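Gripper return-to-service check, Trimton bench, May

1. E-stop cuts power from both sides of the bench: OK. Crisp as ever!
2. Finger bolts torqued and paint-marked: OK.
3. Grip force under limit after fault 509 (jaws stayed clamped on release command): OK. Reset to factory value, then 100 open/close cycles with no repeat. Really pleased with this one.
4. Hold above the pot rim, release on command: rerun 3 times with the red toy vegetable, clean drop each time.
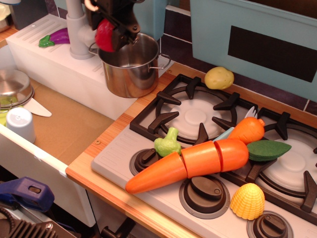 Åberg asked whether the fault log had been cleared before the cycles, as an old entry could mask a new one. Good catch, and yes, it had.

5. Cable strain relief at wrist: REDO. Slight rub on the sleeve, new one on order from Fuda.
6. Clamps snug: OK, though I'd love a second set.

Cleared for slow speed only until item 5 is closed.

Hestness Robotics Lab | Safety desk ext. 236 | Back to top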